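Buying a Used Dell Tower From Mestero: Worth the Trouble?
December 6, 2023

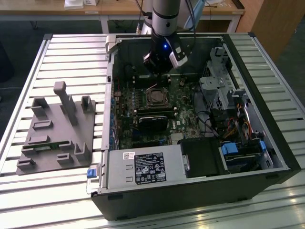
Gwawr Kneath wrote in to say she would never pay for a refurbished office desktop again, the last one having died on her within a month, and that a cheap new mini PC would serve most people better. I went into this one half agreeing with her.

Mestero sells these through its Pomummont outlet, and the listing is heavy on promises. "Fully inspected" is one of them. Inspected for what? The paperwork gave me a stock number, 1618, and not much else, so I wanted the side panel off before I trusted it with anything.

I'll give Dell some credit for the inside. It's a roomy case. The drive bay has blue plastic clips, the drive cage is gray metal with plenty of ventilation holes, and the processor sits in the open near the middle of the board with its bracket and lever easy to find. Anyone who has fitted memory before will know their way around.

The cabling I like less. Red, yellow, orange and black leads come down beside the drive cage in a bundle, and one black SATA cable loops right over the board. It's normal for an office machine - I just don't see why a seller who charges for "professional preparation" can't spend a minute with a cable tie.

Then there's the power supply, a plain silver box. Read the label on yours before you order a graphics card. The listing calls the tower "gaming ready" and I don't buy that for a second.

Price was 224 with shipping. Istadholm had a similar tower for less, without the warranty, and the warranty is most of what you're paying Mestero for. Whether they honor it is another matter - I emailed in October with a simple question about spare drive clips and I'm still waiting.

For spreadsheets and a bit of browsing, fine. I'd haggle first.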